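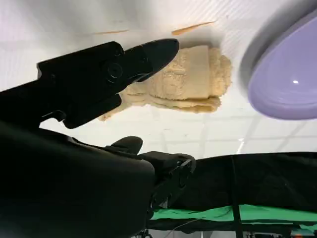 Minutes of the range meeting, Walludthorpe store, October 16, 2021. Subject: highchairs and feeding seats for the spring season. The minutes of the previous meeting were accepted without changes. The first matter was tray color. A crumbly beige lump shows up plainly beside matte black, and the same contrast is to be expected with food left on a dark tray. The meeting agreed that black trays will be ordered only where the tray lifts off for cleaning. Light gray stays as the standard tray color for all fixed models.

## 1. Stock position

The Sasach folding highchair stands at 48 units across the store and the back stock room. No further order is needed before February. The Soltani wooden highchair is on display only - customer orders are taken at the desk and passed to the supplier weekly. Two display models have scratched footrests and will be sold at a reduced price.

## 2. Supplier terms

Jarkari has offered a combined order of 1,080 seat liners, delivered in 4 drops. The unit price is lower than on the present terms, but the order has to be confirmed as a whole and colors cannot be changed after the first drop. Storage was discussed. The upper racking can hold one drop at a time if the discontinued bath stands are cleared first.

Agreed: accept the offer, subject to written confirmation of the delivery dates and of the wash instructions on the sewn label.

## 3. Harness and labeling

The printed instruction sheet for the Sasach model shows the older harness buckle. The supplier has sent a corrected sheet as a file. All boxed units are to be opened, the sheet replaced and the box resealed with store tape. Units already assembled for display need the corrected sheet tied to the frame.

The question of whether to sell spare harnesses separately was left open. Requests are to be logged at the desk until the next meeting.

## 4. Display layout

Highchairs will move from the side wall to the front left bay. Spacing between models is to be 50 cm, measured at the feet and not at the tray. Trays are to be fitted on all display models - several are now shown without them, and customers have asked for the missing part.

Price cards go on the backrest.

## 5. Actions

- Jarkari terms to be confirmed in writing: buying desk
- Bath stands cleared from upper racking: stock room
- Instruction sheets replaced: stock room
- Tray colors amended on the order form: buying desk
- Front left bay set out to the new spacing: shop floor

## 6. Other business

Booster seats were held over to the next meeting, as the supplier's price list had not been received.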